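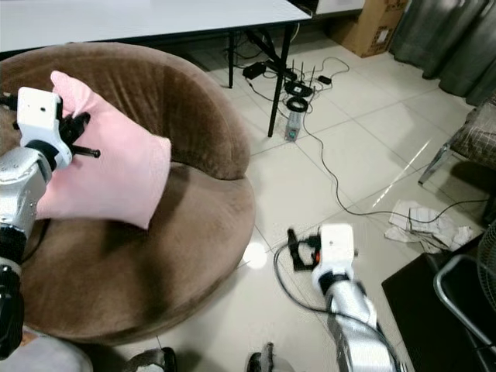

Daniyal Tanoli

Notebook Repairs Scores & Parts Hall Contact

Workshop > Notebook > Keyboard & Percussion

February, 7:40 am

Celesta back on the bench. It came off the Altis tour with a note taped to the lid reading "sounds sad." I have worked from worse.

Went through all the notes before coffee, which was a mistake. The top octave is fine. The middle has two hammers landing late and one that doesn't land until you've given up on it. The dampers are the real trouble: the felt has gone hard along one edge, so everything rings on after the release like a guest in the hallway with his coat on. In a big waltz you'd never hear it. In the Thepsuriya suite, where the celesta plays alone for sixteen slow bars, you hear nothing else.

Cut new damper felt from the soft roll. First strip too thick, which choked the low C completely. Second strip better. Third strip I cut upside down and have decided to call a spare.

11:15 am

Plurau invoice arrived. 199 for the felt, 103 for getting it here. At that rate I could have sent it a seat on the train. Paid it anyway; the other supplier's felt sheds and I spent most of last season picking fluff out of the action with tweezers.

Moved on to the sleigh bells while the glue set. The conductor wants them "drier." Sleigh bells have one setting. Tried a strip of moleskin under the strap on the big set and they do come out a little shorter, at the cost of sounding slightly embarrassed. Left the small set alone for comparison. Whoever plays them on the night can pick.

2:30 pm

Carried the celesta over to the hall for a listen. The Prastum seats 569 and is kind to anything above middle C, so the top octave sounded wonderful and I learned very little from it. Middle octave now speaks evenly. One late hammer left, the F sharp – I'd sworn it was cured on the bench. Loosened the flange screw a quarter turn, better, another eighth, worse, went back.

The low notes still hang on slightly after the pedal comes up. I played the solo for two of the violas and asked what they thought. One said lovely. The other asked if it was finished.

For whoever takes it on to the outdoor date: that one is 2,000 people and a microphone, and the mic will pick up the pedal squeak long before it picks up the music. Squeak is at the left pivot. Dry lubricant only, please – the last person used something from a kitchen.

Still to do: F sharp again, pedal pivot, new tape for the lid, find the bench key, ask for the other half of the bar 40 corrections.

Filed under: Keyboards, Felt & Glue, Concert Prep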